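About Us

Jistness

Home | About | Our Rules | Courses | Contact

Who we are

Small outfit. Started in a rented unit in Brorkdale, now two floors of the same building. We write working rules for robots that do ordinary indoor jobs: bins, laundry, shelves, dishes. Then we test the rules on our own arms before anybody else gets them. We also teach. Short courses, small groups, shoes you can stand in all day.

Founded by Felicidad Barredo, who spent years in plant safety and got tired of reading manuals that stopped at "ensure area is clear." Clear of what? How far? Who checks? Those questions turned into a two-page handout, the handout turned into a binder, and the binder is now the Jistness House Rules, 33 of them at last revision (July).

What we do

Write rules. Test rules. Throw some out. Train operators and the people who supervise them. Visit sites and go through their setup, with a written report after. We don't sell robots and we don't take commission from anyone who does. Please stop asking, we get that email a lot.

Most of our clients are cleaning contractors, care homes, school districts and labs. Some are bigger. The smallest had one arm on a cart and a very patient office manager.

How we work

Every rule has an owner, a reason and a test. If it can't be tested it goes in the Advice section at the back, which people skip, fair enough. A rule gets tried by someone who didn't write it. They get the printed sheet and no coaching. If they have to ask a question, the sheet gets fixed, no matter how obvious the writer thinks it was.

Soft stuff gets its own chapter. Bags, cloth, sheets, thin film. A box stays the shape you left it in. A trash bag doesn't, and the rules people bring over from factory work mostly assume parts that hold still. So chapter four is all about limp materials: where to pinch, how hard, how far to pull before you stop and look again. 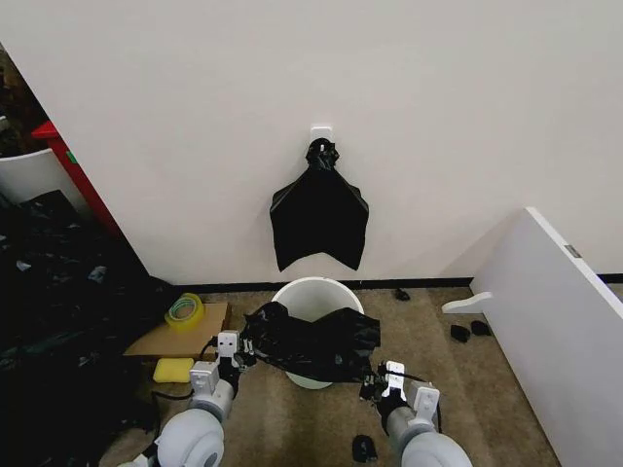
From chapter four, the ones people quote back to us:

Grip the edge, not the middle. Two fingers of material past the pads, no more.

Slow on the pull. If the material goes tight, stop. Don't "help" it with speed.

One arm holds while the other moves. Both moving at once only when the sheet says so.

Never regrip blind. Look, then close.

Cables get checked at the start of each session and again after any snag. Run a hand along them with power off.

Stop button within reach of whoever is running the session. Not across the room, not behind a door. In reach.

Log the failures. A dropped bag is a result. We want it writen down the same as a good one.

If a person steps inside the marked zone, everything stops. Doesn't matter if it's the boss.

Those 8 are on a wall card as well. Free to download, print it as big as you like.

Floors, and what's on them

We get into arguments about this one. Old school says bare floor, nothing out, every time. Our view: real rooms have stuff in them, and a rule that only works in a tidy room will be broken by lunch. So the House Rules split it up. Anything in the arm's path gets moved or gets noted on the session sheet. Anything a person could trip on gets moved, period. Anything else can stay if the sheet for that task allows it. Supplies near the work are fine when the sheet names them.

Is it perfect, no. Site managers like it because they can actually follow it. We revisit it every revision and the wording has changed more than any other page in the binder.

Courses

Operator Basics. One day, starts 8:30 a.m. sharp. Stops, zones, session sheets, handover. You'll run an arm before lunch.

Soft Materials. Two days. Chapter four start to finish, hands on. Bring short sleeves or sleeves that stay rolled.

Supervisor Day. Less hardware, more paper. How to read a log, when to pull a task, how to say no to a deadline.

Since opening the doors we've put 739 people through one course or another. Groups are kept small so everyone gets time at the controls. Waiting list for Soft Materials is long right now, sorry, we're adding dates.

Certificates last two years, then a half-day refresher. The refresher isn't a formality and people do fail it. You can retake at no charge.

Who we work with

Groen handles our translations and keeps the rule numbers lined up across versions, harder than it sounds. Nollel prints the binders and the wall cards, on the wipeable stock, please don't laminate them again on top, they curl.

37 sites currently work to the House Rules in full. Plenty more use parts. If you use parts, tell us which, it helps with the next revision.

What the rules aren't

Not law and not a replacement for it. Your national and state requirements come first, then the manufacturer's manual, then us. Where we're stricter, follow ours. Where we seem looser, we've probably made a mistake, so write in and we'll look the same week. Felicidad reads all of those herself.

Send us corrections

Typos count. Wrong rule numbers count double. Changes go out to binder holders as loose pages with the old page number printed at the top so you know what to pull. Keep the pulled page in the back pocket untill the next full revision.

Visiting

Ring the lower bell, the top one's dead. Sign in, get a badge, wait for somebody to walk you through. Same for clients, same for family, same for the delivery guy. Phones are busiest before 10 a.m., email is better.

Contact | Download the wall card | Course dates | Report an error in the rules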